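Print this page | E-mail this page

Javora Programme: interim technical report
Project: Policy evaluation in simulated kitchens (Flekotar)
Prepared by Nafula Mwakyusa for the programme manager
Reporting period ending March

1. Status

Work package 2 is complete and work package 3 is under way. The work is on schedule, and no change to the budget is requested.

2. Work carried out

2.1 Kitchen tasks. The Flekotar evaluation set now covers pick-and-place between counter, hob and sink, opening and closing of doors, and the turning of knobs. All tasks run in the Trerix simulator with a single white arm and a two-finger hand. Each episode starts from a random draw of food item, cookware and surface finish. Food and cookware are drawn separately, so that a policy can't learn to link one with the other. In the hob task the item starts on a plate on the left worktop and the target is a saucepan on the left of the cooktop. The hand has to work in the space under the microwave, and most of the planning failures in the last period came from this task.
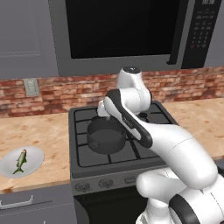 2.2 Scoring. Success was previously decided by a distance threshold between the item and the centre of the target vessel. The threshold passed episodes in which the item rested on the rim or against the outer wall. It has been replaced by a containment test, which requires the centre of the item to lie inside the vessel volume and the fingers to be clear of it. The test is applied at the final step only. Episodes scored under the old rule have been rescored from stored states.

2.3 Evaluation runs. A total of 991 episodes were run on the hob task with the baseline policy. Under the containment test, 593 were successful, a rate of about 60 per cent. The remaining episodes were sorted by hand into missed grasps, drops in transit and time-outs. Missed grasps were the largest group. Time-outs were mostly cases where the arm reached the hob and then made small corrections over the vessel without opening the fingers.

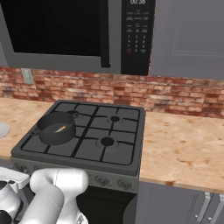

2.4 Effect of item shape. Long, thin items gave less stable results than compact ones under both scoring rules. The cause lies partly in the grasp, which is often taken near one end, and partly in the release, where the free end can catch the rim. What looks like a carrot, lying diagonally across the inside of the black pot on the front-left burner, is the type of end state that the containment test is meant to accept. The old rule was unreliable for such states, as an item lying across the vessel can have its reference point well away from the centre. Reference points have now been moved to the geometric centre for all food models.

3. Problems met

Two issues remain open. The first is contact between the fingers and the vessel rim, where Trerix lets thin parts overlap slightly at the default step size. A smaller step removes the overlap but lengthens each run. The second is the collision model of the forearm, which is coarser than the visible shell and stops some reaches that should be allowed. A finer model has been requested from the Chaimongkol group.

4. Next period

The hob task will be repeated with the finer forearm model and the smaller step. The sink tasks will then be scored under the containment test, with the basin treated as a vessel. A comparison of two camera placements is planned if computing time allows. Raw logs and the rescoring script are held on the project server and can be supplied on request.

We use cookies to measure visits to this site. Accept | Manage settings

Contact | Copyright Flekotar project | Back to top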